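Bamura 七月起停用公开转发数 小创作者意见不一

打印本文 | 电邮转发

短视频平台Bamura昨晚宣布，七月起不再向普通用户显示每条视频的转发次数。发布者本人仍可在后台看到，其他人看不到。按钮还在，数字没了。

公告很短，晚上九点多挂出来，没开发布会。网页版先改，手机应用随后更新，老版本应用在月底前还会照旧显示。

平台产品负责人庄佩珊（Pui-shan Chuang）在公告里说，公开的转发数让不少人“看数字点视频”，内容本身反倒排在后面。她说团队测试了4个月，参与测试的地区里，用户转发的总量变化不大，但转发对象更分散，排在前面的那批热门视频占比下降。

具体降了多少，公告没给。记者去信追问，到发稿时只收到自动回复。

哪些数字会消失

按公告的说法，受影响的是视频页右侧的转发数，以及搜索结果里缩略图下面那一行小字。点赞数、评论数、播放量都不动。嵌入到外部网站的播放器也会同步去掉转发数，已经嵌好的不用重新贴代码。

第三方统计工具会受影响。Bamura的开放接口目前可以直接读取转发数，七月之后这个字段只返回空值，除非账号所有者单独授权。授权一次有效50天，到期要重新点同意。

做数据工具的Oltetti已经在自家博客上贴了通知，提醒付费客户尽快完成授权，不然报表里会出现断档。该公司客户支持主管丹娜伊·斯特吉乌（Danai Stergiou）说，公告出来后一个晚上收到的咨询比平时一周还多，“多数人问的是同一件事，历史数据会不会没了。”她的答复是不会，已经抓取并保存的留着，往后的要看授权。

她另外提到，客户里有一部分是广告代理，手上管着几十上百个不属于自己的账号。让每个账号主人都去点一次同意，这个工作量平台大概没算进去。Oltetti打算做一个批量发送授权请求的页面，什么时候上线没说。

为什么是转发

Bamura之前动过点赞数，试了一阵又改回来了。当时的反对声音主要来自大账号，说没有公开的点赞数，跟品牌谈合作时拿不出东西。这次选转发，外界猜测阻力会小一些。

另一个背景是刷转发。过去一年，Bamura上有人成批注册新号，专门给指定视频刷转发，把它推上“大家在传”栏目。这类服务在网上明码标价，几分钟到帐。平台清理过几轮，清完又来。公告里只有一句带过：公开计数“为操纵行为提供了便利的验收方式”。意思是买家付了钱，刷新一下页面就知道货到没到，现在看不到了，生意自然难做。

研究平台治理的里安农·格温（Rhiannon Gwynne）对这个逻辑部分认可。她说隐藏数字确实会提高交易成本，买卖双方都要多一道手续。但发布者本人后台还能看到，刷量的人完全可以要求买家截图。“挡得住给别人刷的，挡不住给自己刷的。”她还说，恶意刷转发去“挂人”的情况其实更值得关注，那种场合，被挂的人往往是后台唯一能看到数字的人。

创作者怎么看

反应不一。粉丝多的账号总体冷淡，有几个发了一条动态表示“知道了”就没下文。小账号分成两边。

吴英淑（Young-sook Oh）在Bamura上教缝纫，账号开了两年多。她支持改动。她说新视频发出去头几个小时转发常常是个位数，路过的人一看就划走了，“他们还没看到我把拉链装上去。”她参加过测试，那段时间视频平均被看完的比例高了一点，她自己也说不准是不是因为这个。

克尔斯滕·李（Kirsten Li）的看法相反。她拍的是修理和改装小工具，单条播放量不高，但转发比例一直好看，找上门的合作几乎都是冲着转发来的。播放量拼不过大号，转发是她唯一拿得出手的公开数字。以后跟人谈，得先发截图，对方信不信另说。
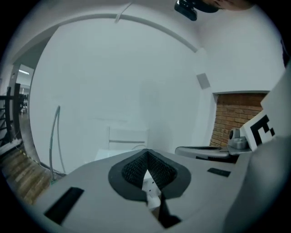 平台的回应和下一步

针对谈合作难的问题，Bamura说会推出一个“数据名片”，创作者可以生成一个带校验的链接，发给指定的人查看，里面包括转发、完播、粉丝地区这几项，链接19天后失效。首批开放给已经实名认证的账号，没认证的要等。

这个功能目前只有一张示意图，没有可以试用的版本。公告说“与本次调整同步或稍后上线”，也就是说可能赶不上七月。李对此的评价是两个字：画饼。

另外还有几处细节，公告正文没写，帮助页面里有：

直播回放暂时不受影响，转发数照常显示。

群组里转发的视频，群主能看到该视频在本群内被转发的次数，看不到全站的。

已经做成海报、片头、置顶评论的数字，平台不会去管，但不得用自动脚本实时更新，违者按刷量处理。

“大家在传”栏目保留，排序仍参考转发，只是不再标数。这一条争议比较大，评论区里不少人问，既然榜单还按转发排，藏数字的意义在哪。庄佩珊在一条回复里说，排序里转发的权重会调低，具体比例不公开，免得被人反推。

别家跟不跟

竞争对手Yoo目前没有类似计划。Yoo的一位发言人在邮件中只说“持续关注用户反馈”，没有回答是否做过测试。Yoo的转发数一直放在视频标题正下方，比Bamura显眼得多，它家的推荐页也更依赖转发。要改，动静不小。

规模小一些的Grirnness早就不显示转发了，理由倒不一样，当初是为了让页面清爽。该平台用户不多，参考价值有限。格温说，她手头有大约2个类似的案例可以对照，都是小平台，用户习惯差别太大，不好直接套。她更想看到的是Bamura把测试数据放出来，哪怕只放一部分。

公告里没有承诺公开测试数据。关于是否设置观察期、效果不好会不会改回去，也没有提。上次点赞数的调整，从隐藏到恢复，中间也没有专门说明，用户是某天打开应用发现数字又回来了。

用户现在能做的

需要保留历史记录的，可以在七月之前从后台导出。路径是：创作中心、数据、导出，格式选表格。导出的文件包含每条视频的累计转发，不包含逐日变化。要逐日的，得一条一条点进去看，没有批量的办法。

用第三方工具的，登录工具后台检查授权状态，显示“待确认”的要重新走一遍。有用户反映授权页面昨晚打不开，今天上午十点左右已经恢复，Bamura没有就此发通知。

普通观众什么都不用做，更新应用即可。不更新的话，月底之后转发数的位置会显示为一条短横线，点了没反应，属于正常现象。

吴英淑说她已经导出过了，文件存在两个地方，接着还得赶下一条视频，讲怎么给旧外套换衬里。

（本文会视平台答复更新）

打印本文 | 电邮转发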